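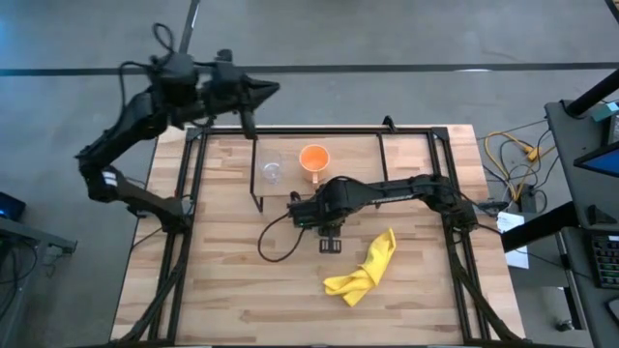 When will mains flushing begin in Wiriya?

Flushing begins on December 1, 2025 in the northern zones and continues, zone by zone, until May. Mudineo Water will post updates in this thread as each zone is scheduled.

**2/9**
Mains flushing sends water through the pipes at high speed to clear fine sediment that settles over time. Crews open a hydrant at the end of a section and let it run until the water is clear. The program covers 19 zones and 109 hydrants across the Wiriya supply area.

**3/9**
Residents will receive a card in the letterbox before work starts in their street. Most sections are flushed between 9 am and 3 pm. Streets near the hospital and the two primary schools will be done at night – a separate notice will be delivered to those addresses.

**4/9**
Supply will not normally be turned off. Customers may notice lower pressure or a slight brown or yellow tinge. Discolouration of this kind usually settles within a few hours. To check, run the cold tap closest to the meter and fill a clear or light-coloured cup. 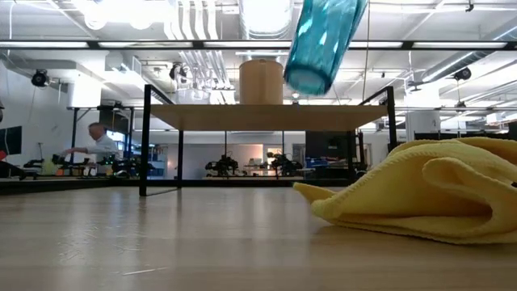 **5/9**
Laundry: please avoid washing whites while crews are working in your street. If a load has been marked, keep it wet, do not put it in the dryer, and wash it again once the tap is running clear. Our customer team can advise on a suitable stain remover.

**6/9**
Dialysis patients, dental surgeries, cafés and aquarium owners should register for direct notice. Registered customers are telephoned on the working day before flushing. Registration carries over from last year, but please check that your phone number is current.

**7/9**
We are often asked about water use. Wherever the ground allows, flushed water is collected by tanker and used on the Gerent sports fields and the nursery beds. Where a tanker cannot get in, it is dechlorinated and directed to the stormwater drain. If the water at your tap is still discoloured the next morning, fill a cup and set it down for ten minutes before you ring us. 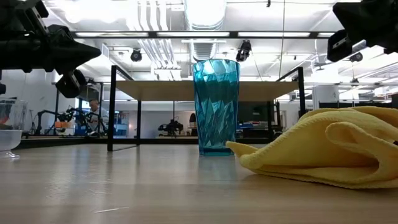 Tell our staff whether the colour has dropped to the bottom or stayed through the water, and whether the hot tap, the cold tap or both are affected. A crew can then be sent to the right section.

**8/9**
Parking: vehicles must be kept clear of hydrants on the day shown on the card. Please also keep children and pets away from running hydrants and hoses.

**9/9**
The zone map is on display at the Wiriya office and at the Gerent library. Printed copies are free at both counters. Faults and emergencies: use the number on your bill, any time of day.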